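Unit 4: Where the Examples Come From
Robot Learning Practicum, handout for the September intake
Prepared by Anum Hashmi

By now you have read three papers in which the data gets one paragraph and the network gets six pages. This unit restores some balance. You will spend most of it moving blocks into slots, and you will be tired in a way the papers do not mention.

The task is Bettencourt, our assembly set. A colored block goes into a base with a matching opening, other blocks sit near it, and the arm has to get one to the other without knocking anything over. A toddler would be bored by lunchtime. The policy, at the start of term, would be delighted to get that far.

Some vocabulary before you touch anything.

An episode runs from the moment you press the pedal to the moment you release it. If you sneeze in between, the sneeze is part of the episode.

A demonstration is an episode in which the task got done. A failed episode is still an episode. Label it failed and keep it. Do not quietly delete it so that your tally looks nicer; Mistell, our logging tool, keeps a record of deletions and has no sense of discretion.

A view is one camera's stream. We record a fixed view of the workspace and a wrist view that travels with the gripper. The fixed view is good at telling you where the arm is. The wrist view is good at the last bit of the approach, when the gripper body is blocking everything you would like to see from outside. Train on only one of them, as last year's group did for a month, and you will learn which mistakes the other one was catching.

Fixed view first, then wrist view, both with the brown block in the gripper:
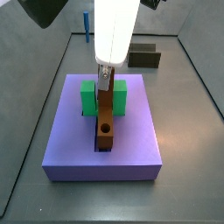
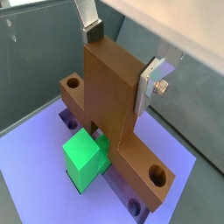
Shahzad Mughal objects at this point every year, and his objection has earned a place in the notes: two views of a bad demonstration are still a bad demonstration, and students who are proud of their cameras tend to forget about their hands. He would have you practice for a full session with recording switched off. I would have you record the practice and label it as practice. You may side with either of us, but write down which you did.

Procedure

Reset the workspace between episodes. Vary the starting position of the block. People believe they are doing this randomly and then place it in the same comfortable spot all afternoon, so use the position sheet.

Move at a steady pace. If you pause to think, the model will learn to pause, without the thinking.

Grip the block high enough that the fingers clear its neighbors on the way down.

If the block jams, back off and try again within the same episode. Recoveries are worth having. A set made only of perfect insertions, like our old Danov set, gives you a policy that has never met a problem and reacts to its first one by pushing harder.

Fill in the label before starting the next episode. Your memory of episode 12 will not survive episode 13.

How many?

The target for each group is 1,000 episodes. The last group handed in 787 and a very well-written explanation. Work in pairs, one driving and one labeling, and swap before the driver starts to hate the block.

To hand in

Your episodes, uploaded to Horkov under your group name. One page on your failures, sorted by cause. "Operator error" is one cause and you may use it once.

Reading for Unit 5 is on the course page. It is short, and the data section is a footnote.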